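Simulated Evidence Should Be Reported Whole
2018-06-21
Opinion, by Griet Martens

Over the past year the manipulation group at Nuvel has trained its policies almost entirely in simulation. The case for doing so is well known. A simulated room can be reset at no cost, and a failed grasp breaks nothing. I support this work and have argued for its funding. My concern is with the way its results are reported, and in particular with what is left out of the record before a success rate is printed.

The usual practice is to filter. Before the May evaluation, the Wattimena task suite held 158 episodes. Under the rule then in force, 25 of them were dropped as "uninformative," meaning that the camera view contained neither the gripper nor the target object for most of the run. The rule was written in good faith. It was also applied by the same people who trained the policy, after they had seen the outcomes.

I believe the rule was a mistake. A policy that acts on camera input must act on all of it, including the views in which a single surface takes up most of the image and only a corner of tiled floor is left to show where the camera is. 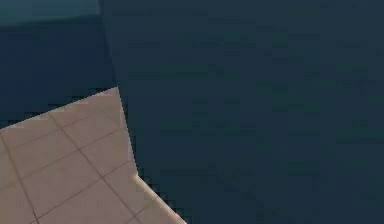 Nele Postma takes the opposite view: a learner given nothing to see cannot be blamed for doing nothing useful, and scoring it on such runs measures the camera mount and tells the reader very little about the method. She would keep the filter and publish the rule beside the result.

Her point about the mount is fair. A poor camera position can sink a sound method, and a reader should be able to tell the two apart. Yet the remedy she proposes depends on readers working backward from a rule to the runs it removed, and few have the time. Reporting both figures, filtered and unfiltered, would cost one more line in a table.

There is a second difficulty, which concerns what counts as informative. Our reviewers were asked to sort a set of held-out views by hand. They agreed readily on the plain cases. They disagreed on views filled by furniture or equipment, where there was a good deal to see and no part of it was the gripper. A dark screen on wooden blocks gives a policy edges, shading and depth to work from, and whether these help it or mislead it is a question for the experiment to answer.
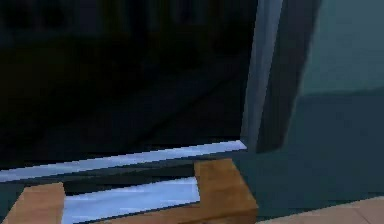 Simulated view: display and stand, with teal wall behind.

I would therefore ask for two changes to our reporting standard. Exclusion rules should be fixed and filed before training begins, and every excluded episode should be kept with its outcome, open to anyone who wishes to score it again. The Sudo group has worked this way for 4 release cycles, and its published rates are lower than ours. I trust them more.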